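Ladberg Snack Bin, white

The Ladberg is a white plastic bin with rounded corners and no lid. We have tried to write something grander about it and failed. It holds packets. You put it on the table or in a cupboard and the packets stop living in a drawer with the batteries.

Most people who order one already own a snack collection and have run out of places to hide it. Half-eaten crackers, the good dried fruit, the other dried fruit, a zip bag of something from a trip in January. All of it goes in standing up or lying down, and with the top open you can see what you have before you buy it again.
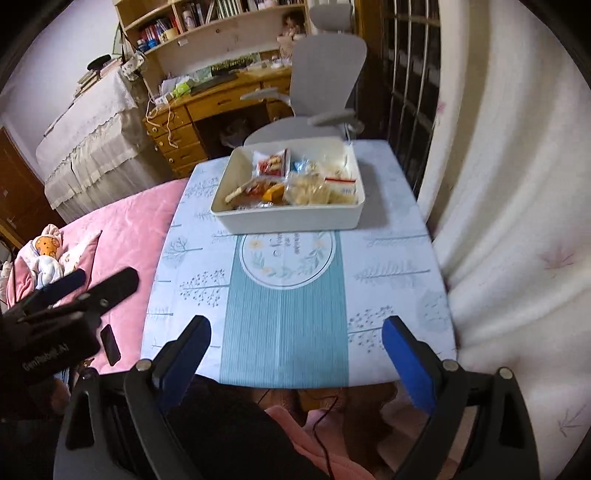 Tall packets do best at the back, leaning on the wall of the bin. Flat ones and zip bags go in front, where they can be pulled out without starting a landslide. Selina Gisler, who runs our shop floor and has opinions, puts anything stick-shaped in on the diagonal. She has been asked to explain this and has declined.

The corners are rounded inside as well as out, so crumbs come away with a damp cloth. Hand wash in warm water. The dishwasher will probably not kill it, but we don't replace bins that come back shaped like a boat.

Size and details

Length: 14 inches
Color: white, and only white
Lid: none (see the Prantl if you want a lid)
Weight when empty: 34 ounces
Care: hand wash, towel dry

Goes with

The Lurkus divider clips over the long sides and keeps sweet from salty, for households where that matters. Sold separately, naturally. The Stiniten shelf liner stops the bin from sliding when a child pulls it toward the edge of a cupboard at speed.

Ordering

We get these in batches of around 200 and they tend to go over a weekend. If the button says sold out, leave your email and we will write once, when they are back, and then leave you alone. Orders placed on a Sunday are packed the next working day. Returns are fine if the bin is clean. Please take the snacks out first. We did eat them last time, and we would do it again.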